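Seltstead Neighbors Help Board
Home and Kitchen > Counters and Surfaces

Ring marks on a marble counter, is there any hope?
Posted by Viorica Voicu, August 2025

Hello everyone, and thank you in advance for your patience, because I do tend to go on. We moved into my aunt's old house on Jacobs Lane and inherited her kitchen, which has a long stretch of dark brown-gray marble that she adored and fussed over for years. Last weekend I made lemon curd (two batches, it was that kind of weekend) and I set the juicer down without thinking. Now there are dull rings where it stood. They don't wipe off, and when I crouch down and look toward the window they show up even worse. I've tried dish soap and warm water, and then a bit more dish soap. My sister says vinegar fixes everything, but something made me stop before I tried it. Is this a stain? Can I fix it myself, or do I need to call somebody? I would so hate to have ruined it in our first summer here.

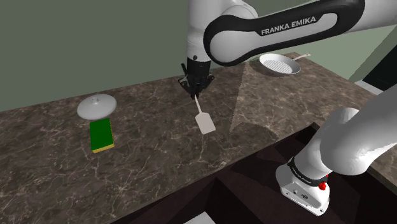

REPLIES (2), oldest first

Paula Furtună
Oh Viorica, please don't let your sister near it with the vinegar! What you have is almost surely etching. Marble is soft and doesn't get along with anything sour, so lemon, vinegar, wine and tomato all eat a little of the polish away. The color is still fine underneath, it has just lost its shine, and that's why soap does nothing for it.

Run a fingernail across one of the rings. If you can't feel an edge, a marble polishing powder will very likely take care of it. Mine came from Follar, the hardware place by the bus stop, and I paid 9 dollars for a tub that has lasted ages. Wet the spot, sprinkle on a little powder, and rub with a damp soft cloth in small circles for up to five minutes. Wipe it clean, dry it and look at it sideways in the light. I had to go over my worst one twice. Please do try it in a back corner first, and check the label to be sure it's meant for polished marble, as a honed (matte) counter will come up with a shiny patch you won't want.

If you can feel a dip with your nail, leave it for a stone person. I had one out for a deep spot by my sink and it came to 76 dollars, and he was very nice about my coffee stains too. Those are a different thing and want a baking soda paste left on overnight under plastic wrap.

I keep a big old cutting board out now whenever there are lemons in the house. Enjoy the kitchen, your aunt had lovely taste!

Futo
had the same thing, got used to it. my whole counter is rings now. seal it i guess?

Paula Furtună, in reply to Futo
A sealer is worth having for oil and coffee, but it won't stop lemon juice from etching, I'm sorry to say. Fix the rings first and seal afterward.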